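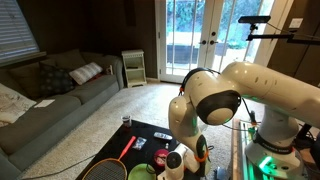
The coffee table, with racket and remote.

Nisha Garg had given Huw until four o'clock to clear the coffee table, and at ten to four he was still arguing with it in his head. The remote could stay. Remotes lived there. The racket was harder, as he had played badminton exactly once, in Onham, against Ynyr Parry, and lost so badly that Ynyr bought him lunch.

"It's a decorative racket," he called toward the kitchen.

"It's a racket," said Nisha.

He moved on to the small stuff and got as far as picking a side of the table to start from. Efa Vaughan was coming at half past with her new husband, who ironed his jeans. 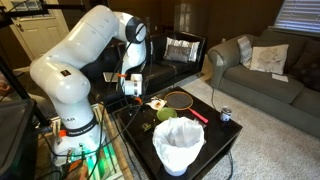 Still to go: one green bowl, one crumpled paper, the crumbs.

There was a shelf underneath, open to the world, and Huw considered it for some time. A thing on the shelf was off the table. Nisha would say it was only lower.

The doorbell rang at five past. Efa had always been early, and Huw, with great presence of mind, picked up the bowl and went to let her in.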